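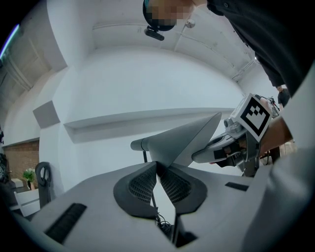
**Session 7: Collecting demonstrations with hand-held grippers and by teleoperation**

Reading before the session: course reader, chapter 4. Bring the calibration sheet from Session 6. Notes by Stellan Tveit, revised 27 August 2020.

## 7.1 What is being recorded

A demonstration is a time-ordered record of observations and actions. For a task with two grippers, each time step holds:

- one wrist image per gripper
- the position and orientation of each gripper
- the opening width of each pair of fingers
- a time stamp from the shared clock

Write the observation at step t as o(t) and the action as a(t). In this course a(t) is the gripper pose at step t+1, expressed in the gripper's own coordinate system at step t, plus the target opening width. Relative poses are used so that the table can be moved between sessions without making the older data useless. Some of you used absolute poses in the Session 5 exercise. Those files can be converted with the script in the course folder, but only if the base transform was saved.

## 7.2 Two ways to demonstrate

**By remote control.** The operator moves a leader device and the robot follows. The recorded actions are commands the robot has already carried out, so every demonstration is within reach and within joint limits. The costs are delay, weak force feedback, and slow operation. A new operator usually takes several times as long as a bare hand would on the same task, and tends to stop and correct near contact. These pauses end up in the data. A policy trained on them may learn to stop in the same places.

**By hand-held gripper.** The operator holds a gripper of the same finger geometry as the robot's and does the task directly. Motion is faster and contact is felt through the tool. No robot is needed at the collection site. The costs are that pose must be estimated from cameras or inertial sensors, and that nothing prevents the operator from making a motion the robot can't repeat.

The two methods may be mixed in one training set if the action definition in 7.1 is applied to both. Keep a source label on every episode. In the Lunura exercise the label was dropped during merging, and the speed difference between the two halves could not be corrected afterward.

## 7.3 Pose from markers

A square fiducial marker gives a full six-degree-of-freedom pose from a single calibrated camera. With corner points p1 to p4 in the image and the known side length s, the pose is found by minimizing reprojection error over rotation R and translation T.

Points to check:

1. The value of s is the outer edge of the black border. Entering the printed sheet size instead scales T and leaves R unchanged, so the error is easy to miss in a plot of orientation.
2. A marker viewed nearly face-on gives poor tilt estimates. Two rotations may fit the four corners almost equally well, and the solution can flip between them from one image to the next.
3. A wide-angle lens must be undistorted before the corners are used. Straight marker edges bow near the rim of a fisheye image, and the corner finder will return biased points without reporting a fault.
4. The transform from marker to fingertip is fixed and has to be measured once per tool. Repeat the measurement whenever a marker block has been removed and put back.

When one gripper carries a marker and the other carries the camera, the relative pose between the two hands is available directly whenever the marker is in view. For two-handed tasks this is often the quantity of most interest. An error common to both hands in the room coordinate system does not affect it.

## 7.4 Finger opening

Opening width is read from an encoder or estimated from finger position in the wrist image. Record it at the same rate as pose. Note the two values that define the range, fully open and fully closed with nothing between the fingers, at the start of each batch.

Soft fingers deform under load. The width at which an object is held is therefore smaller than the object's true width if it is computed from the drive side, and the difference grows with grip force. Do not correct for this. The robot's fingers deform in a similar way, and the uncorrected value is the one it needs to reproduce the grip.

## 7.5 Timing

Let d_c be the camera delay and d_p the pose delay. If they differ, each image is paired with a pose from another moment. At a hand speed of 0.5 m/s a mismatch of 40 ms corresponds to 20 mm of travel, which is enough to miss a grasp on a small object.

To measure the mismatch, move the gripper back and forth in front of a fixed marker, compute position from both sources, and shift one signal until the correlation is highest. Save the shift in the batch header. Do this before the first episode and again after the last. If the two results differ by more than one camera period, the clock has drifted and the batch has to be resampled.

At deployment the robot adds its own delay d_r between command and motion. The first few actions in each predicted sequence are then already out of date and are skipped. Session 9 covers the number to skip.

## 7.6 Screening episodes

The Samonte set, used in the lab, contains 3,561 episodes as delivered. Apply the following tests in order and log the count left after each one.

| Test | Reject if |
|---|---|
| Length | shorter than 2 s |
| Tracking | pose missing for 3 or more steps in a row |
| Reach | any pose lies outside the arm's workspace |
| Speed | joint velocity after inverse kinematics exceeds the limit |
| Ending | the goal condition is not met at the last step |

The reach and speed tests depend on the arm. An episode rejected for one robot may be valid for another, so mark it and keep the file. Single missing poses may be filled by interpolation, linear for position and spherical for orientation. Longer gaps may not.

The ending test is done by eye. Two students label the same episodes separately, and disagreements go to a third.

## 7.7 Instructions for demonstrators

- Start each episode with both grippers open and away from the object.
- Hold still for one second, then begin.
- Vary the starting position of the object between episodes. Vary the order of the two hands only if the task sheet allows it.
- Keep the wrist cameras clear of sleeves and cables.
- If a grasp slips, recover and continue. Mark the episode as containing a recovery.
- Do not pass the object behind the other gripper.

Recoveries are worth keeping. A policy trained only on clean episodes has no data for the states it reaches after a small error, and the error tends to grow with each step.

## 7.8 Exercises

**E7.1** Derive the relative pose between two grippers, given a camera on the first, a marker on the second, and both fixed tool transforms. State which transforms cancel if the camera is moved to a third, stationary mount.

**E7.2** Using the Vesville calibration file, compute the change in T when s is entered 5 percent too large. Check your result numerically.

**E7.3** Run the tests in 7.6 on the Samonte set for the course arm. Report the counts, then exchange the order of the reach and tracking tests and explain any change in the intermediate figures.

**E7.4** Estimate the delay mismatch in the supplied Zendness recording. Give the shift in milliseconds and include the correlation curve.

Hand in E7.1 and E7.3 in writing. E7.2 and E7.4 are submitted as scripts with a short text file stating the software versions used. The June version of the calibration file contains a sign error in the second distortion coefficient and should not be used for E7.2.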